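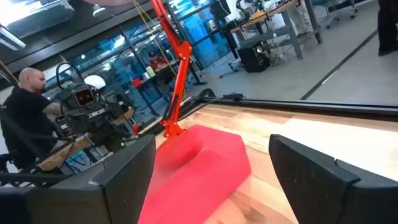
Figure 2. Gripper pads at a foam block on the bench.

3.2 Pad seating and transfer layer

Brake squeal in the first few hundred stops is often put down to the friction compound, but our earlier bench work at Holtness pointed to the way the pad sits in the caliper bracket. A pad that is tilted in its abutments touches the rotor along one edge first, and the transfer layer forms as a band. The same geometry applies to any pair of opposed pads acting on a body between them. In Figure 2 the two black pads stand on either side of the red foam block, and the right one has a bevelled top edge. On a brake pad, a bevel or chamfer shortens the contact length at the leading edge and changes the local pressure there. Foam yields and a cast iron rotor does not, so a brake pad has to find its seat through wear alone.

We tested 5 pad sets of a single low-metallic compound supplied by Pindeleo. All sets were run on the Brundov inertia dynamometer with the same caliper casting and a new rotor for each set. Two sets had the standard chamfer, two had a longer one, and the last had none. Abutment clips were replaced between sets and greased only on the bracket side. The burnish schedule followed Jatoi's procedure, with stops from moderate speed at constant line pressure and a cooling interval controlled by rotor temperature. Stops were not counted toward the burnish if the rotor was above the start temperature when the pressure was applied.

A total of 1467 stops were logged across the sets. Of these, 482 contained a tonal peak above the squeal threshold. Most of the peaks fell in the early part of each burnish, before the transfer layer covered the full swept area. The set with no chamfer squealed longest and had the most uneven taper wear when the pads were measured in May. The difference between the standard and the longer chamfer was small, and we do not treat it as significant with two sets of each.

Taper was measured at the four corners of each backing plate by Z. Orakzai and repeated by E. Figueroa without reference to the first readings. Where the two disagreed by more than the resolution of the gauge, the pad was cleaned and measured again. Rotor thickness variation is treated in Section 3.3.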